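# Hovland Two-Arm Tidying Unit – Setup and Care

The Hovland unit is supplied by Lorus as a complete two-arm system for household sorting work, together with the Balteck simulation package. Owners are asked to prove every new gripper setting in simulation before it is loaded to the machine.

## Setting the grippers

Shoes are the standard check item. They vary in stiffness and shape, and a setting that holds a sneaker by the heel may mark a leather upper. Each arm keeps its own grip profile.

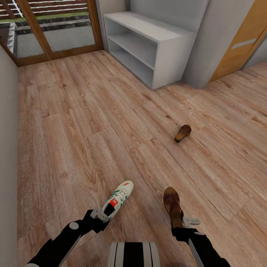

Profiles are stored under slots 23 (left) and 39 (right). After any change, run both arms through the full pick routine and save the log. Closing force must not exceed 105 on the controller scale – higher values shorten the life of the finger pads.

## Checking finger alignment

Open the gripper fully over a clear stretch of floor and view it through the wrist camera. The two fingers should sit at the same height on either side of the view. If one sits higher, loosen the finger clamp, reseat the finger and repeat the check.

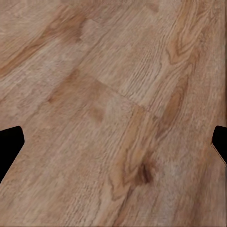 ## Routine care

- Wipe the finger pads with a dry cloth after each day of use.
- Inspect the wrist cables every month.
- Replace both pads of a gripper together, using kit 283.

Pads and clamps are stocked at the Pamness service center. Please quote the unit's serial number when ordering.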